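Last updated: July

Two Patterns, One Table: What We Learned From Putting Ferns Next to Damask

By Elikem Kyei
July
Surface and Pattern, final project report

My partner for this project was Ewurabena Nyarko, and I should say right away that the tablecloth was her pick and the wallpaper was mine. We chose them separately, on different days, without sending each other photos first. I know. Our instructor had told us to start with a mood board, and we did make one eventually (it's in the binder), but by then we already owned both things and had no money left to change our minds.

The assignment was to take two printed patterns that don't come from the same family and make them live together in one small space. Most of the class went for stripes with florals, which is a pretty safe match. We ended up with a big formal damask and a loose, leafy fern print, and I spent the first week convinced we were going to fail.

The wallpaper

It's called Skondach and I found it at Feneck, on the shelf where they keep ends of rolls. The background is beige and the medallions are a brownish gray, lined up so they make vertical stripes. I love it. It looks like the dining room of somebody's great-aunt, the one who had the good plates. We covered three sides with it, left, back and right, and left the front open so you can get at the table.

Hanging it was way harder than picking it. A repeating medallion is not forgiving! If one strip slips down even a little, your eye goes right to the spot and stays there. We did the back wall first, figuring that's where people look, and then worked outward from the corners. My first strip on the left side had to come down again because I'd matched it to the wrong part of the medallion and didn't notice until Ewurabena came in with coffee and just stood there looking at it. The second try went up fine. There are silver aluminum posts at the two back corners, and I had planned to paint them beige so they'd blend in. We ran out of time and left them plain, and now I like them better that way. They catch the light and give the damask a clean place to stop.

The tablecloth

The cloth is from a print range called Maltano. It has a white ground with gray fern fronds and gray leafy sprigs, and then these pale orange flowers scattered through it that are so small they're really just dots. Ewurabena bought it for the dots. I told her they'd fight with the beige and she told me to wait and see. She was right, and it's in writing now, so she can stop bringing it up.

I did a kitchen-scale weigh-in of the cloth for the materials sheet, and it came out at 821 grams. That's before we washed it. I never did weigh it again afterward, so please treat the number on the sheet as the unwashed one.

Laying it out took a few tries too. The orange isn't spread evenly. With the cloth turned the way we have it, a lot of the dots gather on the right half, and there are more of them along the upper left edge. We tried it rotated, and the whole table felt like it was tipping toward you. This way the color kind of moves across the surface, and the grayer areas give you somewhere to rest.

Why it works (we think)

We argued about this for most of a Friday afternoon in Room 326, so I'll give you both versions.

My version is that it's about the grays. The medallions are a brown-gray and the ferns are plain gray, and even though one is warmer, they're close enough that your brain puts them in the same drawer. If the ferns had been green I think we'd have had a mess.

Ewurabena's version is that it's about direction. The wallpaper is all vertical, very strict, everybody standing in line. The ferns go whichever way they feel like. She says two strict patterns would look like a uniform and two loose ones would look like a laundry pile, and that having one of each is what makes the corner feel calm. She drew a diagram with arrows for this. It's on page 2 of the binder and it's pretty convincing, although I still say it's the grays.

What we both agree on is that the white ground matters a lot. With so much beige around it the table looks brighter than it is. We tested a cream cloth from Ewurabena's mom's closet for comparison, and the table just sank into the walls and disappeared.

The small stuff

We had big plans for accessories. There was a list, with candlesticks on it, and a Nørgaard pitcher I wanted so badly I priced it three times. In the end we kept it plain. There's a small wooden tray on the cloth, and I think it does more than the candlesticks would have. Bare wood is a nice break when everything else is printed, and it picks up the brown in the medallions.

The other thing I'm happy with is the teal cup, a little round see-through one. It's down on the gray metal at the front, off the cloth completely. Teal shouldn't go with any of this, but against flat gray it looks great.

What I'd do differently

Buy the wallpaper and the cloth on the same trip, obviously. Cut the strips longer than the math says. I'd also try the damask on the back wall only and leave the sides plain, just to see it, because three walls of medallions is a lot and a couple of classmates said so in the crit. One of them called it "very committed," which I've decided to take as a compliment.

I'd also iron the cloth earlier in the process. We left it until the night before, and the iron in the studio has one setting.

Ewurabena wants to redo the whole thing next term with the patterns swapped, ferns on the walls and damask on the table. I've said maybe.

More student projects
- Stripes With Everything: A Hallway in Four Papers
- Dyeing Napkins With Onion Skins
- A Reading Corner Under the Stairs
- Paint Chips and What They're Called
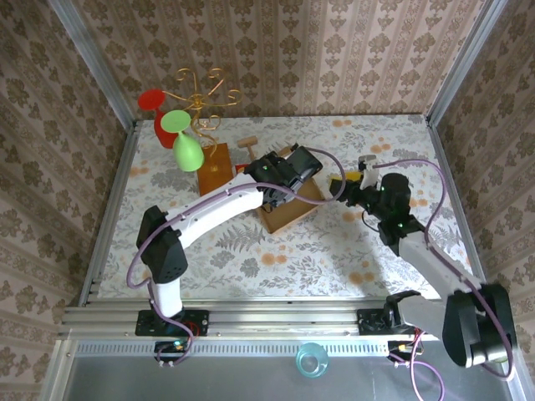
Damask on the walls, ferns on the table, teal cup down in front.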